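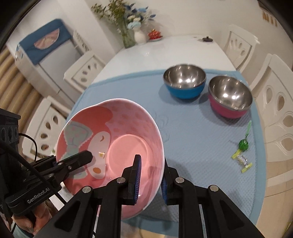 About Tasano

Tasano is a short-message service for people who want to keep in touch with a small group. It works on phones and in a web browser, and it is made by Qureshi, a software company based in Komivgate.

We started work on Tasano in March, with 5 people in two rented rooms. Before that we had spent several years building message boards for clubs and local newspapers. The boards did their job, but most of the people using them read everything on a phone and posted very little. We wanted something quicker to open and easier to reply to.

What the service does

You join or set up a circle, and what you post goes to the people in that circle. A circle can have up to 32 members. Posts appear in the order they were sent. We do not rank them, and we do not add posts from people you have not chosen to hear from.

A post can be up to 191 characters long. We are often asked where that number came from. During testing we tried a shorter limit and had a lot of complaints from people writing in German and Finnish, whose words tend to be longer. We raised it in small steps until the complaints mostly stopped, and 191 is where we were at the time. Links and the names of other members do not count towards the limit. Photos can be added to any post.

You can edit a post for 3 minutes after sending it. After that you can delete it, but not change it. Deleted posts are removed for everyone in the circle.

How we are paid for

Tasano has no advertising. Reading and posting are free. Whoever sets up a circle can pay a yearly fee for extra photo storage and a searchable archive, and the rest of our income comes from Fakalia, our version for workplaces. Fakalia runs on the same system but has separate accounts, so your employer cannot see your Tasano circles and your circles cannot see your work messages.

We do not sell member lists or contact details. The app will ask to look at your address book when you first sign in. You can say no and invite people by email instead.

Reports and moderation

Every post has a report button. Reports are read by a member of staff in our Komivgate office, in English, German, French or Finnish. For other languages we use an outside translator, and a reply may take a day or two longer. If we remove a post we tell the person who wrote it which rule it broke, and they can ask for a second member of staff to look at it.

Working with us

Open jobs are listed on the Jobs page. At the moment we are looking for an Android developer and a part-time support assistant who reads Finnish.

For press questions, account problems or anything else, please use the contact form. Support does not have a phone line.

Page last updated 13 Aug 2021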